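Verena Camenzind
May 31, 2018

Thread on heather gray, knit shrinkage and why your T-shirts twist. I test jersey for a living and get the same questions every April when people unpack summer clothes.

Heather gray is a yarn effect. Fibers are dyed before spinning, then dark and undyed ones are blended. The speckle you see is individual fibers at the yarn surface. A gray shirt dyed as finished cloth looks flat next to it.

Consequence: color consistency depends on the blend. If the dark fiber is off by a small fraction, two lots will not match, and no later step fixes it. Mills keep lots separate for this reason. Cut and sew shops sometimes don't.
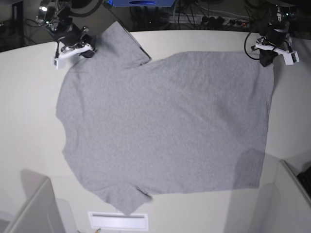 Shrinkage next. Most of it in cotton jersey is relaxation. The knit is pulled lengthwise through finishing, dried in that state, cut and sewn. The first wash lets the loops go back to the shape they prefer, so the shirt gets shorter and often a bit wider.

Our house limit is 3 percent in length after the first wash. The Emlow lot I measured this spring came in at almost 9. Same yarn count as the Prantl lot, same nominal weight. The difference was compacting, a finishing step that pushes the fabric back lengthwise before cutting. Emlow had skipped it.

How to measure: mark two points on the body, 26 cm apart, parallel to the side seam. Indelible pen, fine tip. Wash, dry, let it rest overnight, measure again without smoothing hard. Pressing down and dragging your palm adds length, and I have watched people pass a bad lot this way.

Replies are asking about tumble drying. Yes, it matters. Line drying leaves part of the relaxation undone, so a shirt can look stable for months and then shorten the first time it goes in a dryer. Write down which method you used or the number is useless. 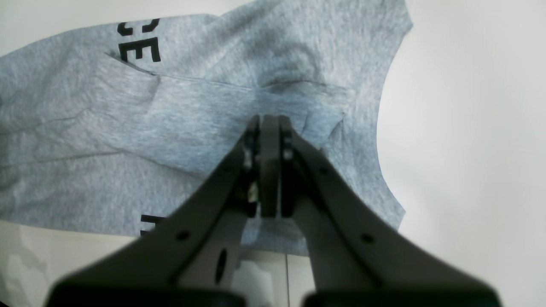
Twisting. If the side seam has walked around to the front, that is spirality. Single jersey is knitted from yarn with leftover twist in it, and each loop leans a little. Over the length of a body that adds up. Washing frees it.

Ironing the seam straight lasts until the next wash. Two-ply yarn with balanced twist mostly cures it but costs more, so you rarely see it in a basic tee.

Balthasar Trummer at Morcombe asked whether tubular shirts (no side seams) avoid the problem. They don't. The lean is still there. You have no seam to see it by, though a chest print will show it if you look at the bottom edge against the hem. 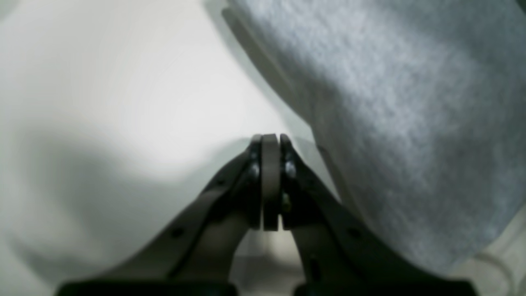
Pilling, briefly. Blends pill worse than plain cotton of similar quality because polyester is strong enough to hold the pill on the surface. Cotton pills tend to break off. Wash inside out, and skip the long cycle.

Correction to the shrinkage post: the Prantl lot was washed warm and the Emlow lot cold -- so the comparison is, if anything, kind to Emlow. I'm rerunning both at the same setting.

Grononness samples are next. Collar rib only, 2 washes in so far. Numbers when the set is done.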